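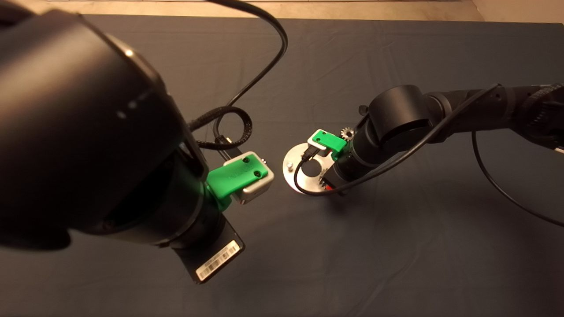

FELLUNANO, 07/04/2019

Line 241 goes, line 222 takes the hill

Many readers wrote to us in June about the bus to Sinow, and most of the letters asked the same thing: will there still be a bus in the fall? Yes, there will be one, but it will have another number and it will take another way. We have now read the full plan of the bus company, Trikereo, and we try to explain in this item what it means for the people who live on the hill, for the school children and for those who only go up for a walk.

Until now, line 241 started at the train station, crossed the old bridge, stopped at the market and then went straight up to Sinow by the narrow road. It was a short trip and the older passengers liked it very much, also for the reason that the bus stopped directly before the health center. Line 222 was a different thing. It went along the river to the industrial streets and it turned back at the cement works, where in the evening almost no person got on.

In the new plan the two lines become one line, and it keeps the number 222. The bus starts at the train station like before, but it leaves from platform 2, on the side of the bicycle parking. It goes first along the river, then it climbs to Sinow by the wide road, and it comes back by the same way. The narrow road will have no bus at all. Trikereo says that the long buses touch the wall in the lower curve, and whoever has sat in the back of the 241 on a morning with ice knows this curve well.

What do we gain? The last bus will leave the station later than today, so it will be possible to see a movie until the end and still go home by bus. The bus will also run on holidays, which we have asked for in every letter to the company since our association exists. And the people who work in the industrial streets and live on the hill will not need to change at the station any more. One reader wrote that this change costs her half of her lunch break when she works the short day, and we believe her.

What do we lose? The trip from the market to Sinow becomes longer. In the plan it does not look like much, but in the plan there is also no delivery truck standing in front of the bakery. The stop at the health center moves down to the corner with the pharmacy. From the corner to the door there is a slope, and after the slope there are steps. For a person with a walker this is a serious matter. We have written to the company and to the town, and we have asked for a small bus, or at least for a call service on the mornings when blood is taken. The town has answered that it is looking at the question. The company has not answered yet.

The stop "Upper Well" also disappears. We know that few passengers use it, but these few have no other stop near them. If you are one of them, please write to us and tell us at what hours you travel and how often. A letter with hours in it helps us more than a letter with only anger in it, although we understand the anger too.

About the tickets. A monthly pass for the 241 stays valid on the 222 until the date printed on it, and you do not have to exchange it. The zone does not change, so the price should not change. Tickets from the paper strips can still be used, but the drivers will not sell new strips. They can be bought at the station window and at the Yazdani store on the market square, which opens early and also sells the printed timetable. The children's pass for the school year must be ordered again, with a new photo, even if the old photo is still good. We asked if this is really necessary and the answer was yes.

Connections with the train. We have compared the new timetable with the train timetable, line by line, on two long evenings. In the morning the connections are good, with enough time to walk from the train to the bus without running. In the late afternoon there are 2 departures where the bus leaves just before the train arrives. This is an old mistake which was already in the timetable of the 241, and somebody has copied it with care into the new one. We have marked both departures in red and sent the page to the company. If they are corrected before printing, we will write it in the next newsletter.

A word about the noise. Some residents of the wide road are afraid that the buses will wake them up. We are an association of passengers, but passengers also sleep, and many of us live on this same road. The first bus in the morning comes later than the garbage truck. We suggest to wait and listen for some weeks, and then to talk again. What we do not like is that two of the new stop signs were already turned to face the wrong way. Please leave the signs alone - the driver stops anyway, only the visitors get lost.

For the walkers: the path to the chapel and to the small lake starts at the last stop, as always. If you come down on the other side of the hill, do not wait at the old stop on the narrow road. The shelter with its bench will stay there, the town wants to keep it as a resting place, but the timetable will be taken away. In the first weeks there will be people who sit in it and wait. If you see them, kindly send them up to the wide road.

We would also like to have more help with the observation sheets. The sheet is simple: you write the stop, the hour in the timetable and the hour when the bus really came, and if there was a free seat. You can fill it in on your normal trip, and it does not matter if you forget a day. We had such sheets the last time when the route was changed, and with them we got back the early bus for the hospital workers. Blank sheets are in the wooden box at the library entrance, next to the lost gloves, and the filled ones go in the same box, please folded.

Our open evening about the new line takes place in the back room of the library, after the library closes. The side door will be open. The company is invited and has promised to send a person who knows the timetable. Please bring your questions on paper if you do not like to speak before others, and we will read them aloud without name.

Fellunano Passengers' Association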